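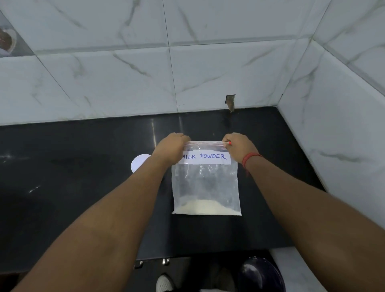
Pretraining on head-camera human video: does the bag result hold up?
Forum: Manipulation > Learning from demonstration
7 replies

tarn_lag
Read the Skurkholm report over the weekend. They pretrain on 1,435 head-camera clips of people handling kitchen packaging, then fine-tune on 90 teleoperated episodes. Zip-top bag closing goes to 58 percent. Robot data alone gives 7. Has anyone reproduced this?

ostkern
Partly. We ran their recipe on a Noka arm pair. Reaching and corner grasps transfer well. The seal itself does not. Our policy grips both top corners, pulls the track tight and then stalls.

tarn_lag
Same hand pose labels?

ostkern
Same labels, from the Luik tracker. Fingertip error gets worse when the thumb is under the bag edge, and those are the clips you need.

mull_9
I don't buy the 58. Success is scored from a single top view at the end of the episode. A track that looks flat can still be open at one end. Clear film over a dark counter makes that hard to judge.

tarn_lag
The appendix says they also lift the bag and tip it.

mull_9
For a subset. The main table is camera only. Read the caption.

vexillum
Two separate questions here. The scoring affects both rows of the table, so the gap could survive a stricter test. I'd worry more about the contents. Powder sits at the bottom seam and weighs the bag down, so the top edge is easy to stretch flat. Try it with an empty bag.

ostkern
We did. Empty bags slide and the left gripper drags the whole thing. Success dropped by half on our setup.

mull_9
Then it's a result about weighted bags and the title should say so.

vexillum
Most bags people close have something in them. I'd call that a fair scope, badly stated.

tarn_lag
Is the Stimeck loader still broken for variable frame rates? I'd like to rerun with the tip test on every episode.

ostkern
Fixed in the April build. Resample before you compute wrist velocities or the actions come out shifted.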